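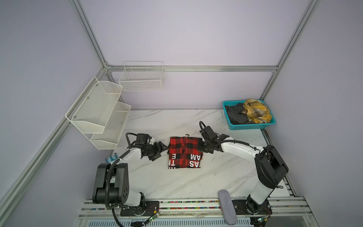

Fingers drag the cloth on a two-arm folding cell – pads or table?

Support > Folding cells > Grippers and work surface

2 min read

Daryna Stasiv
We run a two-arm shirt folding cell at our Grumalville shop. Since October the right arm has been slipping off plaid flannel at the second fold. It closes, lifts a little and lets go. Thin shirts are fine. I re-ran the zero on both arms and nothing changed. Should I replace the fingers or look somewhere else first?

Vitalii Onyshchenko
Look at the fingers before you order anything. A ragged tip won't pinch a thick fold the way a clean one does.
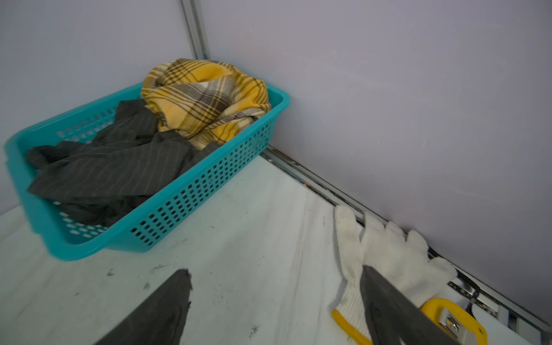

Change both fingers on a gripper together, even when only one looks bad. Power the arm down, support the wrist, take the old pair off and keep the screws in order. Close the new pair slowly by hand and check that the tips meet. Then redo the gripper zero, open and closed. Doing only the closed position cost me an afternoon once.

Clear the table before you restart. Gloves and hand tools come off it every time, including the stuff along the back rail.

Junaid Kakakhel
Clean the table. Ours was bad at 194 hours and we wipe it every shift now.

Orest Kovalchuk
I agree with Vitalii on the pair, but check your grip height too. Flannel sheds, and lint builds up on the cloth and the table.

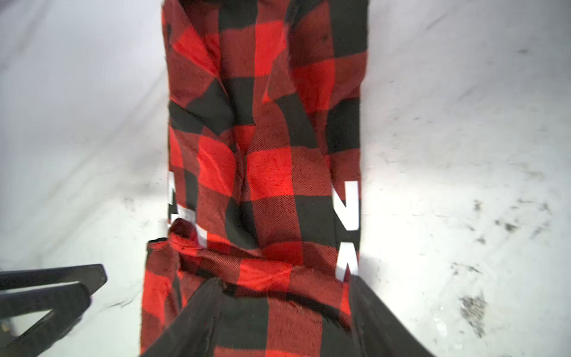
Wipe the fingers with a dry cloth, then the white surface with a damp one, and let it dry fully. After that, run the same shirt at your current height and again 2 mm lower. If the lower run holds, your height has drifted and the fingers can probably stay. Our Jidus cell went from 45 to 43 on that setting and has been fine with thick cloth. Write down the old value first – the Okau controller software we use doesn't keep it.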